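布製品把持のための知覚・動作計画ソフトウェア 中間進捗報告

提出先:Westus 技術助成室 サンテリ・ラハティネン様
提出者:Zatero 制御ソフトウェア班 ヴェイッコ・サヴォライネン
提出日:2023年3月21日

1. 本報告の範囲

前回報告以降に実施したソフトウェア作業について記す。対象は、手首カメラを用いた知覚モジュール、把持候補生成、動作計画、および記録・再生ツールである。ハードウェアの変更は含まない。予算執行状況は別紙で提出済みのため省略する。

開発中のソフトウェア群の総称は従来どおり Alen とする。前回報告で「収納タスク実行系」と呼んでいた部分は、知覚・計画・実行監視に分割したため、以後この呼称は使わない。分割後の責任者は、知覚がサムエレ・オルランディーニ、計画がヨウコ・キンヌネン、実行監視と記録ツールがアルヴォ・ピトカネンである。

2. 進捗の要約

知覚モジュールは、帽子類と軟らかい布製品の領域分割について、助成計画書に定めた中間目標に達した。把持候補生成は動作しているが、布製品に対する候補の順位付けが安定していない。動作計画は床面近傍の経路探索で遅れがある。記録・再生ツールは運用に入っており、以下の結果はすべて同ツールで再生可能な記録から得た。

計画書の項目との対応を示す。

項目A(領域分割):中間目標達成。
項目B(把持候補生成):実装済み、評価継続中。
項目C(床面近傍の動作計画):遅延あり。5月の次回報告までに回復見込み。
項目D(記録・再生ツール):完了。保守段階。
項目E(実行監視):試作段階。計画書の日程どおり。

3. 知覚モジュール

3.1 構成

入力は手首カメラのカラー画像、関節角、グリッパ開度である。深度センサは使用していない。前期に深度センサを併用した構成を試したが、指先に近い距離では有効な値がほとんど得られず、布の縁では欠測が連続したため、今期の構成から外した。距離は、関節角から求めたカメラ姿勢と、連続するフレーム間の対応点から推定している。

処理は次の順に行う。まず関節角とグリッパ開度から、画像内で指が占める領域を計算し、自己マスクとする。次に残りの領域を分割し、各領域に「床」「壁」「固定構造物」「物体」の仮ラベルを与える。最後に物体領域を追跡し、フレーム間で同一の物体に同じ番号を割り当てる。

3.2 自己マスク

自己マスクは前回報告の時点では固定の多角形であった。グリッパの開度が変わると指の輪郭がずれ、指の一部が物体として検出される誤りがあった。現在は指の三次元モデルを開度に応じて投影し、輪郭を毎フレーム更新している。

残る問題は、カメラと手首の取り付け誤差である。校正直後は投影輪郭と実際の輪郭がよく一致するが、取り外しと再取り付けを行うと一致しなくなる。オルランディーニは、起動時に指を全開と全閉の間で一度動かし、その間の画像から取り付け誤差を推定する手順を追加した。所要時間は3秒で、作業者の操作は要らない。手順が失敗した場合は起動を中止し、前回の校正値は使わない仕様とした。古い校正値のまま動作を続けると、マスクのずれが把持位置の誤差として現れ、原因の特定に時間を要するためである。

3.3 学習データ

領域分割モデルの学習には、手作業で輪郭を付けた3000枚の画像を用いた。前期に作成した注釈のうち、布の縁の扱いが統一されていなかったものは注釈をやり直した。統一後の規則は次のとおりである。

布が物体の前に垂れている場合、見えている境界のみを輪郭とし、隠れた部分は補わない。
動きでぼけた縁は、ぼけの中央を境界とする。
布に開いた穴は、奥が見える場合に限り背景として扱う。暗い点としてのみ見える穴は布の一部とする。
画像の端で切れた物体には「端接触」の属性を付ける。
指と物体が重なる場合、指を常に手前とする。例外は、布が指の上に掛かっている場合である。

最後の例外は注釈者の間で判断が割れやすく、キンヌネンとピトカネンが同じ画像に独立に注釈を付けて差を調べた。差の大半は、指の先端付近で布が薄く掛かっている画像に集中していた。これらには「前後関係不確定」の属性を付け、学習時の損失計算から境界部分を除外した。

学習用と評価用の分割は記録単位で行った。同じ記録の隣接フレームが両方に入ると、評価値が実際より高く出る。前期の評価ではこの分割が画像単位になっており、前回報告に記載した値は過大であった。訂正後の値は別紙の表に示した。計画書の目標値との比較には、訂正後の値のみを用いている。

3.4 近接物体の分離

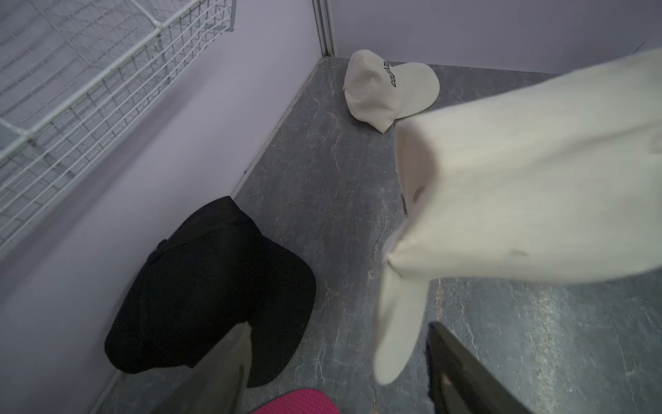 近接した物体の分離は、今期の知覚作業で最も時間を要した項目である。手首カメラの視点では、手前の布と奥の物体が画像上で接することが多く、色の差が小さいと両者が一つの領域に統合される。クリーム色の布製品が右側から斜めに垂れ、その左上の縁にベージュの帽子のつばの先が接している配置は、その典型である。両者の色は近く、つばの先の狭い部分で境界が途切れると、旧版では奥の帽子と手前の布が同じ番号で追跡されることがあった。新版では、接点の両側で輪郭の向きが不連続に変わるかどうかを調べ、変わる場合は分離の候補とする。そのうえで、カメラ移動に伴う見かけの動きの差から前後関係を決める。手前の布は奥の帽子より見かけの動きが大きいため、カメラが動いている間は分離できる。カメラが静止している間は、直前の分離結果を保持する。

文字の扱いも検討した。ベージュの帽子の前面には黒い文字で「COLORADO」とあり、初期のモデルは文字の部分を別の物体片として切り出していた。文字認識は導入していない。物体領域に完全に囲まれた小領域を親領域へ統合する後処理を加え、文字、刺繍、小穴による過分割を抑えている。文字の一部がしわで隠れて輪郭に接する場合には囲みの条件が成り立たないため、接触長の比による判定を併用する。

黒い帽子は壁際にあり、オリーブ色の指がその下側に一部重なる。暗色の物体と暗色の指の境界は色では決められず、自己マスクの精度がそのまま分割の精度になる。3.2に述べた起動時校正は、主としてこの種の重なりを対象としたものである。物体領域がマスクに接している場合は、輪郭の該当区間に「遮蔽境界」の印を付け、把持候補生成ではその区間を物体の端とみなさない。この印がないと、指で隠れた位置につばの縁があると誤って判断される。

3.5 床、壁、固定構造物

大理石調の床は、筋状の模様が不規則に走るため、薄い布の縁や紐と誤認されやすい。対策として、床と仮定した領域に平面の拘束を課し、フレーム間の動きが平面の予測と一致する模様を物体候補から除外した。床に密着した薄い紐は同じ条件で除外されうる。現在の対象物に紐は含まれないが、対象を広げる場合には再検討が必要である。

壁に取り付けられた白い金網の棚は、固定構造物として扱う。格子の影が壁に落ちるため、格子と影の二重の模様が生じ、対応点の誤りを招いていた。固定構造物のラベルが付いた領域とその周辺を対応点の抽出対象から外したところ、カメラ姿勢の推定が安定した。一方、棚が画像の大部分を占める姿勢では対応点が不足する。この場合は関節角のみから姿勢を計算し、推定の信頼度を下げて後段に渡す。

4. 把持候補生成

4.1 方式

把持候補は、物体領域の輪郭と推定した距離から生成する。帽子類では、つばの縁、つばと本体の境界、本体の頂部の各部位に候補を置く。布製品では部位の定義が難しいため、輪郭の曲率と、折れ目とみられる明暗の変化から候補を置いている。

一つの物体領域につき最大25個の候補を保持し、計画モジュールに順位付きで渡す。上限を設けたのは計画側の処理時間を抑えるためである。上限を引き上げた試験も行ったが、採用される候補の位置はほとんど変わらず、計画の待ち時間だけが増えた。

4.2 順位付けの問題

布製品について、隣接するフレームで最上位の候補が入れ替わる現象が残っている。実行中に目標が入れ替わると、計画モジュールは経路を再計算し、手先が減速と加速を繰り返す。安全上の問題は生じていないが、作業時間が延びる。

原因は二つに分けられる。一つは、折れ目の検出が照明の変化に敏感なことである。もう一つは、候補の得点差が小さいにもかかわらず、得点の最大値のみで目標を選んでいることである。後者については、現在の目標を変更するために必要な得点差を設定し、入れ替わりを減らした。ただし差を大きくすると、布がずれて元の目標が無効になった場合の反応が遅れる。布の動きを検出したときに必要な差を一時的に下げる案を、キンヌネンが実装中である。

前者については着手していない。学習で折れ目を直接推定する案と、明暗を使わず輪郭のみで候補を置く案がある。次期の前半に両者を同じ記録で比較し、採否を決める。

4.3 候補の棄却理由

計画モジュールが候補を棄却した場合、理由を記録に残すようにした。理由は「到達不能」「床との干渉」「壁または固定構造物との干渉」「物体間の干渉」「信頼度不足」の各区分である。以前は棄却の有無だけが残り、把持候補の質が悪いのか計画が失敗したのかを後から区別できなかった。導入後の集計では、壁際の物体で「壁または固定構造物との干渉」が最も多く、床の中央付近の物体では「床との干渉」が多い。

5. 動作計画

5.1 遅延の内容

項目Cの遅延は、床面近傍の経路探索に起因する。床の上の薄い物体を側方から把持する場合、指先は床に近い狭い範囲を通る。既存の探索法は標本点を一様に配置するため、この範囲に十分な数の点が入らず、解が見つかるまでの時間が大きくばらついた。

キンヌネンは、床面からの高さに応じて標本点の密度を変える方式に切り替えた。平均的な処理時間は短縮したが、壁と床が交わる隅では依然として時間切れが起きる。隅では床と壁の両方が制約となり、進入方向がほぼ一つに限られる。隅の物体に対しては、探索に先立って、壁と平行な進入方向をあらかじめ登録した経路群から選ぶ処理を追加する予定である。

5.2 接触の許容

現在の計画は、把持の瞬間を除き、指と床の接触をすべて禁止している。布製品では、指先を床に軽く触れさせたまま滑り込ませる動作が有効と考えられるが、手首の力推定の精度が不足しており、今期は採用しない。力推定の改良は助成計画書の範囲外である。

5.3 計画書からの変更

計画書では、経路探索の実装に Pesonen のライブラリを改変せずに使うとしていた。標本点の密度を変えるには内部の処理に手を入れる必要があり、当班で分岐版を保守することにした。変更は探索部の一つのモジュールに限られ、残りは元のライブラリに追随する。保守の工数は既存の人員で吸収できる見込みであり、追加の予算は求めない。この変更について、助成室の了承をお願いしたい。

6. 実行監視

実行監視は試作段階にある。把持後に手首カメラの画像を用い、対象物の領域がグリッパに対してほぼ静止しているかを判定する。硬い物体ではこの判定で足りるが、布製品では、把持した部分が静止していても垂れた部分が動く。画像全体での動きを用いると、正常な把持を滑りと誤判定する。

対策として、指先に近い領域と遠い領域に分け、近い領域の動きのみで滑りを判定する。遠い領域の動きは、布の先端が床や他の物体に触れる可能性の監視に使う。遠い領域の下端と床面との距離が設定値を下回った場合、移動を一時停止し、手先を上げる。下端の距離推定は、布がカメラの画角から外れると計算できない。その場合は、最後に得られた長さを下限として扱っている。

試作版の判定規則は手で調整したものであり、評価は次期に行う。本報告では数値を示さない。

7. 記録・再生ツール

項目Dは完了した。ツールは、画像、関節角、グリッパ開度、各モジュールの中間出力を同じ時刻基準で保存し、任意の時点から再生する。再生時には、記録された中間出力を使うか、新しい版のモジュールで再計算するかをモジュールごとに選べる。

時刻の同期について一点報告する。画像の時刻は当初、計算機が画像を受信した時刻で記録していた。カメラの露光から受信までの遅れが一定でなかったため、手先が速く動く区間で関節角と画像が合わず、姿勢推定の誤差として現れていた。ピトカネンが露光開始の時刻を用いる方式に改めた。改修前の記録は、推定した遅れで補正したものと未補正のものを区別して保管し、定量評価には前者も使用していない。

保存容量を抑えるため、中間出力のうち再計算で得られるものは、80日を過ぎた時点で自動的に削除する。元の画像と関節角は削除しない。削除前に評価へ使われた記録には保持の印が付き、対象から外れる。助成室から特定の記録の提出を求める場合は、印の設定が必要なため、記録名を早めに連絡いただきたい。

8. 課題とリスク

隅での経路探索が次回報告までに解決しない場合、項目Eの評価対象が床の中央付近に限られる。監視機能の開発自体は継続できるが、計画書に定めた作業範囲全体での評価は遅れる。判断の時期は、登録経路群の実装が終わった時点とする。

布製品の種類が偏っている。学習データの多くは帽子と小型の布製品であり、大きな布や透ける布は含まれない。対象を計画書の範囲に限る間は問題としないが、最終評価の対象物を助成室側で選定する場合は、事前に種類を知らせていただく必要がある。

分岐版の保守は、キンヌネンに知識が集中している。ピトカネンを副担当とし、変更箇所の説明文書と再現手順を整備中である。

9. 次期の作業

次回報告は5月に提出する。それまでに行う作業は以下のとおり。

布の動きに応じた目標変更条件の実装と評価(キンヌネン)
折れ目検出の二案の比較(オルランディーニ)
隅に対する登録経路群の実装(キンヌネン)
実行監視の判定規則の評価と、誤判定例の分類(ピトカネン)
自己マスクの再取り付け試験の継続(オルランディーニ)
分岐版の説明文書の完成(キンヌネン、ピトカネン)

助成室に確認をお願いする事項は、5.3のライブラリ変更の了承と、最終評価の対象物の選定方法である。対象物の選定方法については、回答の時期に応じて次期の学習データ追加の範囲を定める。連絡先はサヴォライネンとする。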